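Sokol Cell: Setup and Care Notes

README for the two-arm tabletop cell, Jukinau Laboratory
Maintained by Lenka Kratochvíl and Ctibor Hájek
Last revised 7 December 2021

Purpose of this document

These notes cover the physical setup, daily checks and minor repair of the Sokol cell, a two-arm station used for cloth handling and small-object work. They are written for staff who are authorized to run the cell. They do not cover the recording software, which has its own README in the Mindum repository, or the format of the released episodes, which is described in the data card kept there.

Staff who have not completed the induction with Viera Štěpánek may read these notes but may not power the arms.

Contents of the cell

The cell is an enclosed booth with two black two-finger arms carried on a common aluminum rail at the front edge. The tabletop is a dark gray panel with a marble pattern. The booth walls are covered with patterned panels, which are changed between collection blocks. Each arm has a camera at the wrist, and a fixed camera covers the table as a whole.

Arms are named left and right as they appear in the fixed camera view. All logs, labels and spare parts follow this convention. An earlier revision of these notes named the arms from the opposite side, and any log entry made before July should be read with that in mind.

Before power is applied

1. Confirm that the emergency stop is pressed and that the supply is off at the wall.

2. Check that both arm bases are tight on the front rail. Try each base by hand. If there is any play, tighten the mounting screws evenly and record the work in the cell log.

3. Follow the cable run of each arm from the shoulder to the wrist. Cable ties should hold the bundle without biting into it. Replace any tie that has slid toward a joint.

4. Inspect the wrist wiring of both arms. Cables may loop below the wrist housing, but a loop must not be able to catch on the rail, on a basket or on the other gripper.

5. Wipe the gripper fingers with a dry, lint-free cloth. Lint builds up quickly when felt or microfiber is in use, and it changes the grip on thin edges.

6. Clean the lens of each wrist camera with the tissue supplied. Do not use the solvent from the parts bench.

Power-up and homing

1. Release the emergency stop and switch on the supply.

2. Wait for the indicator light at each wrist to show green. If one wrist stays dark, switch off and go to the section on faults.

3. Run the homing routine one arm at a time, left first. Keep hands outside the booth until both arms have stopped.

4. Open and close each gripper 20 times at low speed. Listen for clicking at the finger joint. A click on every stroke usually means that a finger screw has worked loose.

5. Run the two-arm cloth check. One gripper holds the cloth by a corner while the other takes hold of an edge, and the operator watches the wrist view for slip. The test cloth is the mustard-yellow one. Specks and small spots on it are not a reason to reject it for this check, but a cloth with a torn edge must be replaced.

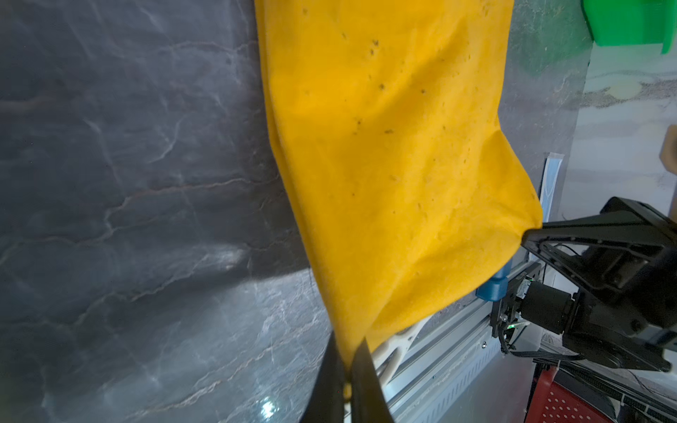 6. Return both arms to rest and note the result of the check in the cell log, with initials.

Clearance between the grippers

The cloth check brings the two wrists closer together than any other routine in regular use. The minimum distance between housings is set to 9 millimeters in the cell configuration file. It should not be reduced for the sake of a single task. Requests to change it go to Zdislava Čierny in writing.

If the wrists touch, stop the cell and inspect both before continuing. Look first at the motor brackets and the small boards beside them, then at the cable bundle. Printed parts such as mounts and stops should be checked for cracks under a lamp. A cracked part is to be replaced and not glued.

Setting out the table

Objects for a session are laid out by the operator with the arms at rest. Soft items may be placed directly on the tabletop or in the green basket. The basket should sit where the right arm can reach down into it without its elbow coming close to the side wall. Small hard items go toward the front of the table, clear of the path between the two grippers.

Scissors and other bladed items are permitted only when they are on the session sheet. They are placed flat and are counted back in at the end. Scraps of paper or tape may be left on the table if they were there when the session began; the operator notes them on the sheet so that reviewers can tell them from dropped material.
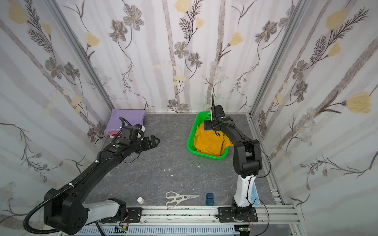
Fixed camera view of the cell, with the right gripper reaching into the green basket.

Scheduled care

After each session: wipe the tabletop, empty the basket, and check the slotted cable tray below the rail for fallen screws or pieces of tie.

Every 5 sessions: check the finger screws on both grippers, clean the ridges of the jaws with a soft brush, and compare both wrist camera views with the reference stills.

Every 348 operating hours: remove the wrist covers, inspect the connectors, and replace the finger pads as a pair. This work is done by Ctibor Hájek or Mohammed-Awal Atinga. The cell is taken off the booking calendar while it is open.

Common faults

No light at one wrist. Reseat the connector at the wrist board with the supply off. If the light does not return, swap the wrist cable with a tested spare before suspecting the board.

Gripper closes but does not hold. Clean the jaws and repeat the cloth check. If the cloth still slips, compare the motor current with the last good entry in the log.

Arm drifts after homing. Check the base screws first. Drift that remains after tightening must be reported, and the arm is not to be used for collection until it has been calibrated again.

Wrist view is soft or hazy. Clean the lens. If this does not help, the camera may have moved in its mount. Loosen the mount, align the view with the reference still and tighten again.

Spare parts

Finger pads, cable ties, wrist cables and printed mounts are kept in the drawer marked Sokol. Motors and boards are ordered through Arkavton, and delivery takes roughly nine working days. Anyone who takes the last item of a kind should enter it on the order sheet the same day.

Contact

Setup and scheduling: Lenka Kratochvíl
Mechanical repair: Ctibor Hájek
Electrical repair: Mohammed-Awal Atinga
Configuration changes: Zdislava Čierny
Induction and access: Viera Štěpánek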